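Gripper and Camera Comparison: Network Cable Handling

Gonau has been comparing end effectors for light cable work since April, with the aim of choosing one gripper and one camera position for the Runero bench. The task is deliberately dull: take hold of a network cable by its connector, bring it to a switch port, insert, release. Akihiko Kikuchi set the test order and wrote the controller settings. Two grippers were run, the Hanero two-finger unit and the older Okoth parallel jaw, each with the same arm speed and the same insertion routine. The log holds 1346 attempts. Click a picture for the larger version.

Camera position

The depth camera is carried on a bracket beside the gripper, so its view moves with the wrist. We also tried a fixed mount on a stand. The fixed view was easier to calibrate, but the arm blocked the ports during the last part of the approach. The bracket gives a clear line to the connector at the cost of a fresh hand-eye calibration whenever the gripper is changed – allow 29 minutes for this.
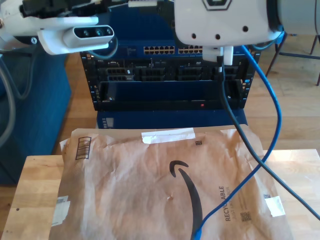 Depth camera on its bracket, with the gripper housing to the right and the blue cable lying across the mailer.

Brown paper gave fewer false edges in the depth data than the bare table did. Creases in the paper are picked up, but at a height well under the threshold used to find the cable. Cable slack was a larger problem. A long loop pulls on the connector and turns it in the fingers, and a turn of more than 3 degrees was enough to make the insertion routine stop and retry.

Fingertips

Grip force was set in steps from 1 to 9 on the controller. Low settings let the connector rotate, while high settings pressed the latch down before it reached the port. Settings in the middle of the range were kept for both units. Black fingertips were used on the two-finger gripper, closing on the connector body and clear of the cable.

Two-finger gripper with a blue network cable connector held between the fingertips, in front of the rack.

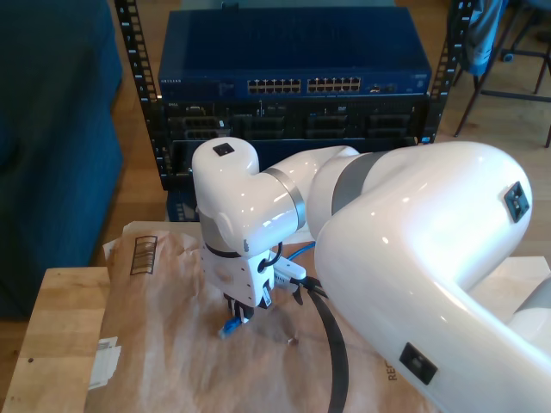

Controller notes

Both units were driven through the same interface at the same update rate. The Okoth jaw reports position only, so a missed grasp has to be judged from the camera. The Hanero unit reports position and motor current – a missed grasp shows up before the arm leaves the table. Settings files and the attempt log are on the Runero project page.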